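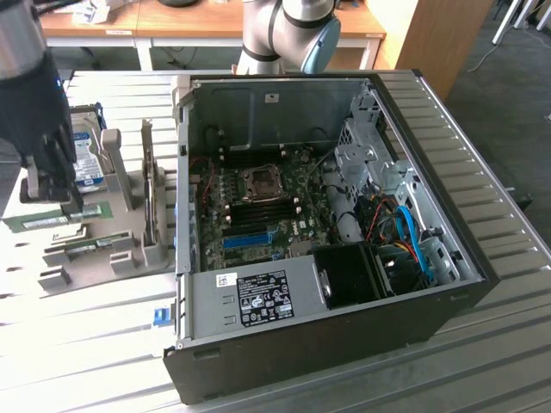
Derura parts tray for PC building — review after four months

Posted 2018-01-15

I bought the Derura tray in September, when I was preparing to rebuild three old office computers at home. I am not a professional technician. I repair computers for my family and for a small language school in Kerville, and in a normal month there are one or two machines open on my table. So please read this review as the opinion of a person who uses the tray often, but not every day.

First, what is it. The Derura is a molded tray in light gray with posts and slots, and you put the parts of the computer in it while the case is open. A hard drive can stand up between the posts. Memory sticks lie in the slot holders. The idea is simple, and before I bought it I asked myself if I really need to pay for such a simple idea. For years I used the lid of a shoe box with a kitchen towel in it. It cost nothing and it worked, mostly.

The problem with the shoe box lid was always memory. When you have sticks from two or three machines on the same towel, they look all the same, and some of mine have lost their stickers. Twice I put the wrong pair back in a computer. It started, but with half of the memory it had before, and I needed an evening to understand why. With the tray, each stick has its place, and I can write on a piece of tape below the place which machine it came from.

Price and delivery

I paid 105 dollars from Akbari, including shipping. The same tray was 100 dollars in the Plultden store, but there the shipping was extra and the waiting time was long. For a piece of molded plastic this is a lot of money, I will not pretend otherwise. The box arrived with one corner pushed in, but the tray inside had no damage. There is a paper with four drawings and no words. The drawings show where to put a drive and where to put memory, and I think most people will understand it without the paper.

The tray weighs 463 grams on my kitchen scale. I mention it because the store page gives no weight, and weight matters for this kind of thing. A light tray moves when you touch it with your elbow. This one moves too, but less than I was afraid of. On a smooth table I put a thin rubber mat under it, the type for kitchen drawers, and then it stays.

The hard drive place

This is the best part of the tray. A 3.5 inch drive stands vertically and you can read the label without lifting it. I like to write down the serial number of each drive before I put it back, and earlier I was always turning the drive in my hands with a pen between my teeth. Now I read it where it stands.

The posts beside the drive are tall, and they hold it well. I pushed against mine with one finger, quite hard, and it did not fall. With 2.5 inch drives it is another story. They are too thin for the space and they lean to one side. I have folded a piece of cardboard and put it next to the drive, and this solves it, but for this price there should be a small adapter in the box.

One more detail. If you still have cables on the drive, do not put it in the tray. The connectors come too near to the post and it is easy to bend something. Take off the cables first.

The memory holders

The sticks go in lying on the long side, and they sit in a good depth. You can take one out with two fingers, holding it on the ends, without touching the chips or the gold contacts. For desktop memory the length is right. Laptop memory is too short and slides from one side to the other. It does not fall out, but it makes a small noise when you move the tray, and I don't like this noise.

Sticks with a tall metal cooler on them, the ones for games, do not fit in my tray. I tried with one borrowed pair and it would not go down. If all your memory is this type, I think you should not buy the Derura, or you should at least measure before.

In the first week the slots were a little tight. I was worried that I must press on the stick, and pressing is never a good idea. After some use they became easier. I don't know if the plastic changed or if my hand learned the movement.

Working with an open case beside it

I always lay the tower on its side, with the side panel off and the board looking up at me, and the tray goes to the left. I am right-handed, so at first I had it on the right, and it was a mistake. The screwdriver and the screws are on my right, and everything became crowded there. On the left I take the part with the left hand, pass it to the right hand above the case, and the place for the tools stays free.

The tray needs a table with some depth. My first table was a desk of 60 centimeters, and with a full tower on it there was no safe place for the tray. Half of it was hanging over the end. Now I use a bigger table and there is enough room for both. If you work on a slatted table or a table with holes, be careful with the screws, of course. The tray has no cover and no closed cup for them.

And this is my biggest complaint. There is no place for screws! A computer case has maybe four kinds of screws, and they are the first thing that goes missing. I use an old ice cube tray for this, and it stands next to the Derura. It looks a little silly beside a product of this price, but it works very well.

There is also no place for a processor. When I take one out of the socket, I put it in the plastic shell from a new processor, which I keep for this purpose. The support blocks along the front of the tray are flat, and somebody could have the idea to lay the processor there. Please don't. It can slide off, and for a processor with pins this is the end.

Order of work

The tray changed a little the order in which I do things. Earlier I took out only the part I needed to change. Now I take out the drive and all the memory in the beginning, put them in the tray, and then clean the case with nothing sensitive inside except the board. It is much easier to clean around the memory slots when they are empty. The power supply I leave in its place unless the fan is noisy, and the tray would not be big enough for it anyway.

When I put everything back, I start with the memory and finish with the drive. If the tray is empty, the work is finished. It sounds like a small thing, but last winter I closed a case, put in all the screws, carried it to the other room, and found one stick of memory under the towel when I came back. This has not happened with the tray.

Cleaning and wear

The gray color shows dust, and I see this as a good thing. I wash it with warm water and a little dish soap, and I let it dry one full day before I use it again. Thermal paste leaves a mark. I had a spot on one of the blocks and it went away only partly with alcohol. After four months there are some small scratches where the drives go in and out. Nothing is broken and nothing is bent.

About static electricity I can't say much. The store page does not promise that the material is antistatic, so I treat it like normal plastic. I wear a wrist strap connected to the case, and in winter I also don't wear my wool sweater when I work. No part has died, but this is not a proof of anything.

The bigger model

Derura has also a larger tray, the 707, which takes up to six drives. I have not used it, I only saw it in the Plultden store. It has the same type of posts. For a person who repairs servers or storage boxes it can be useful, but for normal desktop computers I think it takes too much space on the table. Also there, I did not find a place for screws.

Should you buy it?

If you open one computer in a year, no. Take a box lid and a clean towel and be careful. If you often have more than one machine open at the same time, or if you mix up memory like me, then the tray is a real help and you will probably use it for many years. I would be more happy with the price at 60 or 70 dollars. I still would buy it again, but I would wait for a sale.

Good: holds a 3.5 inch drive very firmly, label easy to read, memory is easy to take out, easy to wash.

Not good: expensive, no place for screws or processor, 2.5 inch drives lean, tall memory does not fit.

My rating: 7 out of 10. If they add a small cup for screws, I will make it 8.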